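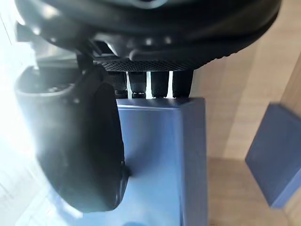 3.2 Shelf access and resting position

The survey covered 64 desks with a built-in cabinet, all of them used for paper records kept in ring binders. Over the study period 2,096 retrievals and returns were logged by the users on a card kept with each desk. Coding of the cards was done by Lūse and Sqalli independently, and disagreements were settled by Ozoliņš, who had not seen either set of codes. A return was coded as complete when the binder stood on the shelf with its spine outward, and as partial when it was left on the desktop or laid flat on top of other binders.

Door position was recorded as a separate variable. In the pilot carried out in September, Dafis had noted that a door opened to less than 90 degrees narrowed the clear width of the cabinet enough to affect how a wide binder was turned on its way in. Users then tended to lead with one corner and rotate the binder inside the opening. With both doors fully open the binder could be moved in a straight line, and the rotation was seldom reported. We therefore treat partly open doors as a condition of their own – they are not pooled with closed ones.

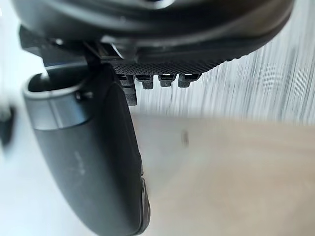 Surface wear was scored on binder covers and door faces with the Derkance scale, which runs from no visible mark to broken material. Smooth covers were read under side light, as light from directly above hid shallow scratches. Matte surfaces needed a different reading, because abrasion on them tends to appear as a change of tone before it can be felt. The faint pale scuff marks and smudges on the broad face of the slate-gray finger are of this tonal kind, and marks of similar appearance on a cover would be given a score of 2 if they remained after dry wiping. Marks removed by wiping were entered as soiling and left out of the wear totals. Kairys scored all covers; door faces were divided between two raters.

Spine labels were assessed for legibility at standing height. A label holder was counted as usable if it held an insert, whether or not the insert could be read, and legibility was entered in the next column. The two were often confused in the earlier Tiken inventory, so its label figures are not compared with ours.

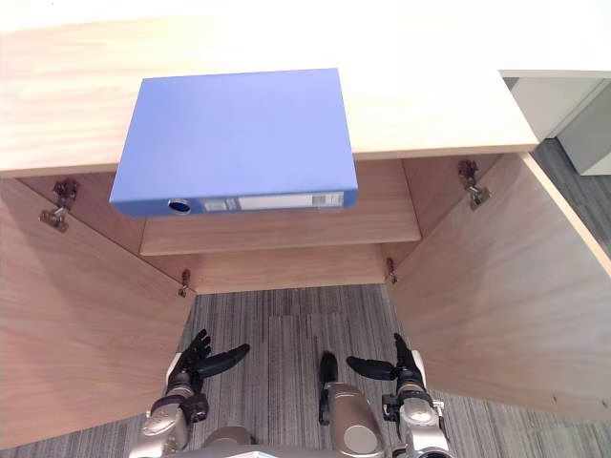

Figure 4. Closed blue ring binder lying flat near the front edge of the desktop, spine slightly overhanging; both cabinet doors open, shelf below.

The position in Figure 4 was coded as "desktop, front edge". It was kept apart from "desktop, rear" for two reasons. An overhanging spine leaves the finger hole within easy reach, and it also places part of the binder above the cabinet opening, where it can interfere with a second binder being lifted out. Overhang was measured from the desk edge to the outermost point of the spine, with the label holder disregarded.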